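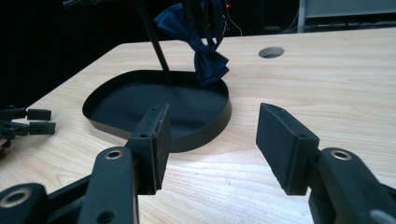 Tabletop, main room (see Tables and Seating)

September
By the house manager, Prellow Hall

FALL SAFETY CHECK – WITH COMMENTS

Good morning to everyone who rents, cleans, cooks or teaches at Prellow Hall. I did the walk-through before the first group came in, starting at 7:30 with a thermos of coffee and the big ring of keys, and I enjoyed it more than I expected to. The building has had a long, busy summer and on the whole it has come through it nicely. I have used the same headings as in spring so you can hold the two side by side. Anything marked FIX has gone on my list, and anything marked WATCH is something I would love your eyes on as you come and go.

ENTRANCE AND STEPS

Front steps level and free of loose brick – OK
Handrail firm on both sides – FIX
The left rail moves at the bottom post when you lean on it. You can still use it, but please steer older guests toward the right side until it has been reset. I had hoped it only wanted a new screw, but the post itself has gone soft where the rain sits.

Door closer working – OK
Much better than last winter, when it used to chase people into the lobby.

Entrance mat flat, no curled corners – WATCH
One corner is starting to lift. I turned the mat around so that corner is now against the wall, and that should get us through to the holidays.

HALLWAY AND EXITS

Both exits clear – FIX, done the same morning
The back exit had a folded stroller and 2 boxes of tablecloths in front of it. I moved them to the linen closet. I know how handy that corner looks when your arms are full, I have put things down there myself, but please do find somewhere else, even for ten minutes.

Exit signs lit – OK
Emergency lights come on when tested – OK
I held the test button on each one for a slow count and they stayed bright. The one by the restrooms hums a little and always has.

Capacity notice posted – WATCH
The notice says 200 for the main room standing, and it has faded so badly on the sunny side that you have to know what it says in order to read it. A fresh copy is coming. If you are planning a dinner with tables out, the number to work from is 100, and I would rather you called me early than had to turn a cousin away at the door.

TABLES AND SEATING

Tabletops smooth, no splinters or raised edges – OK
I ran my palm over the wooden tops in the main room, and then went around the edges with an old nylon stocking, a trick I learned from my aunt. It snags on anything your hand would miss. One edge caught, near the window, and I sanded it and rubbed in a bit of oil.

Folding legs lock fully – FIX
Table 13 is out of use and standing in the storeroom with tape across it. The lock on one leg slips. Please don't bring it back out, however short you are for the bake sale. When you set up the others, give each leg a gentle push with your foot after you hear the click.

Chairs stacked no higher than the line on the wall – WATCH
The stacks were over the line in the far corner. They look perfectly steady until a child climbs them.

KITCHEN

Fire extinguisher in place, pin and seal intact, needle in the green – OK
Fire blanket on its hook – OK
Stove knobs all turn off with a click – OK
Burners light evenly – WATCH
The back left burner is slow. If it hasn't lit after a few seconds, turn it off, open the window, wait a while and use another. There is no supper so late that it can't wait for that.

Hot water not scalding at the small sink – FIX
It was hotter than I liked. I have turned the heater down a touch, and Larside Plumbing will look at the mixing valve when they come for the gutters. Yes, they do gutters too.

First aid box stocked – FIX, partly done
We were down to large bandages and a single pair of gloves. I have put in small bandages, gauze and fresh wipes, and burn gel is on order. If you use something, a note inside the lid is plenty. You needn't say who or how.

ELECTRICAL

Outlets firm in the wall, no scorch marks – OK
Extension cords rolled up and put away – WATCH
The long orange one was under the stage rug. Cords get warm under rugs and people trip on the lump besides. There are tape strips in the drawer marked CORDS if you truly have to cross the floor.

Outside lights on at dusk – OK
I came back in the evening to see, and the parking lot looked almost pretty.

RECORDS

Alarm panel reads normal – OK
Key list up to date – FIX
Nearly everyone has signed for theirs. If you have a spare in a kitchen drawer, please drop it through the office mail slot in an envelope with your group's name on it.

I will go around again once the handrail is done and write the new results in beside these. The paper copy hangs on the clipboard by the office door, with a pencil on a string, so add whatever you find.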